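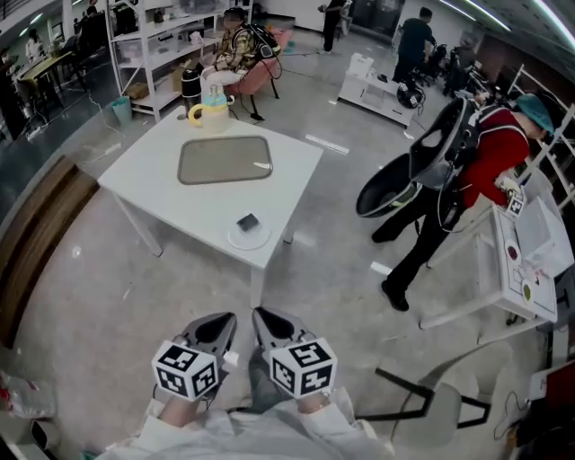 Wouldn't spend club money on these until the jaw pads get fixed, went the first comment under my short post last month, and the same reader wanted to know if a pair of hand-held grippers is even robotics, seeing as there's no robot in the box.

Fair on the pads. Will get to the pads. On the second part, we're a student project group, we're trying to teach an arm to set and clear a table, and the arm has to learn from something. Hand-held grippers are how we get it to learn from us. So yes, robotics, and we've used the kit hard enough now for a proper review.

Gruneo Hand Gripper Kit, two-hand version
Posted July 8, 2020
Filed under: club gear, reviews

What we paid: $700 for the pair, student price. List is $900. You need a school email and a letter from whoever runs your lab, and the letter has to be on letterhead. Ours got bounced once for not being on letterhead. Plan for that.

What's in the box

Two grippers, left and right. Marker cubes to go on them, plus a sheet of spare stick-on patterns. A calibration board. Wrist straps. Hex key. A printed quick start that is for the older version, ignore it and get the PDF off the Gruneo site. No case! For that money there should be a case. Ours live in a fishing tackle bag with a towel in it.

Who's using it

19 of us on the project list, fewer on any given afternoon. Mostly second years, a few people from the Mercombe College design program who came for one demo and stayed. Mixed hand sizes, mixed patience. Useful for a review like this becuase one person's comfy grip is another person's sore thumb.

The job

Table task. Tray, small dish, pitcher, that kind of thing. One person does the move with the grippers, somebody else resets, somebody runs the laptop and yells out the take number. We want enough good takes by August to have something to show at the Haddad Student Robotics Day. Then the software (we use Irnora, the free tier) turns the takes into paths the arm can try. Irnora gets its own review later, it has earned one, not all of it nice.

Setup

First session we lost the whole afternoon. After that it's quick. Put the cubes on, tighten, wave each gripper at the calibration board until the bar goes green, start. The bar goes green faster if you move slow. The PDF says move "naturally", which made everyone move like they were conducting an orchestra. Slow. Tilt a bit each way. Done.

Cube mounting is one screw. Simple and I like it but it will creep loose if you don't check. We had a run of takes where the left hand drifted a little more each time and we blamed the camera, then the lights, then each other. It was the screw. Pencil line across the joint now, if the line doesn't meet up you stop and redo calibration. Best fix we have and it cost nothing.

Lights matter too. We've got long fluorescent strips and a shiny floor, and at some angles the cube patterns get glare on them and tracking drops. The spare patterns are a bit more matte than the ones that came fitted. Dunno why they don't ship them all matte. If you're ordering, ask.

In the hand

Weight is ok. Not light. First ten minutes you don't notice, after that you do, mostly in the forearm. We swap people a lot. The straps help if you do them up properly and most people don't.

Trigger is smooth. Spring is a touch strong for small hands, and there's an adjuster for it inside the body, which you reach by taking four screws out, and the PDF doesn't mention it anywhere. Somebody on our team found it by being nosy. Back it off one full turn and it's much nicer. Went too far on the right one and the jaws didn't open all the way, so, one turn.

The pointed jaws are the best thing about the kit. You can get at the edge of something flat, you can see past the tip while you do it, and two people who'd never touched one before were getting a small plate off the table inside their first go. Compared with the blocky homemade ones we had last year it's a different planet. The homemade ones hid whatever you were reaching for. You ended up leaning round sideways to see, and then all your takes have a lean in them, and then the arm learns something weird.

Two hands together - good, with one catch. Bring the grippers in close and one cube can block the other from the camera. Carrying a tray you're fine, hands are apart. Passing something small from left to right you get dropouts. We changed the task a bit so the pass happens closer to the table and with the wrists turned out. Took some practice. Feels odd, works.

The pads

OK. So the reader is right. The grip pads inside the jaws are glued, and the glue isn't up to it. First one let go in the second week, second one soon after. We stuck them back with contact cement and they've stayed put. But you shouldn't have to. Emailed Gruneo, got a reply next day, a packet of five spare pads turned up in the mail with no invoice, so credit for that. Same glue on the spares though!

Also the pads pick up fluff. Any fluff and a smooth lid just slides. Wipe them down before each session with a damp cloth, let them dry. Don't use alcohol, it made ours go shiny and shiny is worse.

Software side

The recorder app is plain and does what it says. Record, stop, keep or bin. I want a big keep/bin on a foot pedal and there isn't one, so whoever is wearing the grippers has to shout. Files come out in a format Irnora reads straight off. Other tools need the converter script, and the converter script needs an old version of everything. One of us spent an evening on it. Works now, instructions are in our shared folder, write to the club adress if your team wants them.

File names are the take time and nothing else. So you get a folder of numbers and no idea which was tray and which was dish. Make subfolders BEFORE you start. We did not.

Sharing a room

Worth a word for other clubs as we're not the only ones in the lab and you probably won't be either. Cables down the side, chairs everywhere, somebody at a cart doing their own thing, somebody else sitting down with a backpack on. The tracking coped with that fine. It only cares about the cubes. What it doesn't like is a second set of markers in view, if the other bench has the same pattern numbers as yours. We got one glorious take where the left hand teleported. Print a different set of numbers for each bench, the app lets you pick the range, it's under Advanced for some reason.

Tape your floor too. A bit of tape where the operator stands, a bit by each table leg. Tables wander. Ours is on thin legs and one bump puts it off.

What I'd tell the other clubs that asked

If you already have an arm and you've been recording by dragging it about with your hands or driving it off a game pad, get these, it's so much faster and people enjoy it more. New members can be useful on day one, which in our club has never been true of anything before.

If you don't have an arm yet, wait. You'll have a lovely folder of takes and nothing to run them on.

If you're good with a printer and have a few weeks, you could build a single one for a lot less. A pair that matches, that's harder. Ours never matched, and the left one squeaked.

One-hand version: we tried a borrowed one for an afternoon. Same body, same trigger. Fine for pick and place. For anything with a tray you want two.

Scores

Jaws and view past the tip: great
Trigger: good once adjusted
Cube mount: ok, draw the pencil line
Pads: poor, fixable
App: ok
Manual: bad
Support: quick and friendly
Overall: 4 out of 5, would be higher with better glue and a case

Update, same page so I don't lose it: the pencil line rubs off. Use paint marker.

Also the reader came back and asked if left-handed people get on with it. We have a few. No complaints apart from the trigger spring, same as everyone. They say the pouring bit of the task is easier for them, the rest of us have not got good at the pouring bit. Lid on, water in, towel down. More on that after August.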